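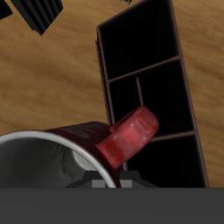 Red mug on its side on a wooden tabletop.

Removing water rings and heat marks from a wooden table

Most marks on a table fall into one of three groups, and the treatment for one will make another worse. Work out which you have before opening any tin.

White or cloudy marks are moisture held in the finish. The wood underneath is usually unharmed. Black or dark grey marks have gone through the finish and into the timber, where iron and tannin react. Brown or yellowish marks that feel slightly sticky are residue from drinks and will normally wash off.

Identifying the finish

Find a spot on the underside or inside a leg. Put one drop of methylated spirit on it and wait a minute. If the surface goes soft or tacky, the finish is shellac. Varnish and modern lacquers will mostly stay hard. If the drop soaks straight in, the table is oiled or waxed. Wipe the spot dry and make a note of the result on masking tape under the top. I have tested the same table twice for want of that note.

White marks

1. Wash the area with warm water and a little washing-up liquid, wrung nearly dry. Leave overnight. Fresh marks often fade without further work.

2. If the mark remains, lay a clean cotton cloth over it and pass a warm iron across, no steam, lowest setting. Keep it moving. Lift the cloth every few seconds. Do not use this on shellac, which softens with heat.

3. If there is still a haze, rub with a soft cloth and a little cream metal polish, along the grain, for a minute at a time. Wipe off and look at it from a low angle against a window. The gloss will have dropped slightly in that area and can be brought back with wax.

Mayonnaise and petroleum jelly are often suggested. Both are oils and both work slowly, by filling the haze. Left overnight they do some good on thin finishes, but they have to be cleaned off fully before waxing or the wax stays soft.

Black marks

These need the finish removed over the mark, and in practice over the whole board, or the repair will show. Strip, let the surface dry, then apply oxalic acid crystals dissolved in hot water, following the strength given on the packet. Wear gloves and eye protection. Brush it over the entire board, not the spot alone. Allow to dry, rinse several times with clean water, and dry again for at least two days before sanding. Wear a dust mask for the sanding; dried acid is a strong irritant.

Do not attempt this on veneer until you know how thick it is. Wondimu Zeleke at the Prurkgate workshop sands nothing veneered with a machine, and I have followed him on that after going through a corner of a sideboard in July.

Tea and coffee

Fresh spills: blot, do not wipe. Wiping drives liquid into joints and along open grain. Check the underside too if the top is made of separate boards, as liquid collects there and dries slowly.

Dried tea: one teaspoon of white vinegar in a cup of warm water, applied with a cloth and wiped off straight away. Vinegar left standing will dull wax.

Milk is worse than either. It smells once it is in a joint. A cotton bud and warm soapy water will reach most of it.

Waxing afterwards

Use a hard paste wax, thinly. A piece the size of a hazelnut covers a place setting. Leave for twenty minutes, buff with a clean cloth, repeat the next day. If the surface feels greasy, too much went on; remove it with white spirit and start again. Oily cloths (linseed above all) must be spread flat outdoors to dry, or soaked in water before they go in the bin. They can heat up and catch fire by themselves.

Prevention

Glazed mugs often have an unglazed foot ring, and this holds water from the draining rack. Dry the base before it goes on the table. Felt pads help with scratches but hold moisture, so cork is the better choice for coasters. A table under a window needs waxing more often than one against an inside wall — twice a year against once, in my house.

Last revised September 3, 2022. The note on shellac was corrected after a letter from Jeanie Tennant, Fotham.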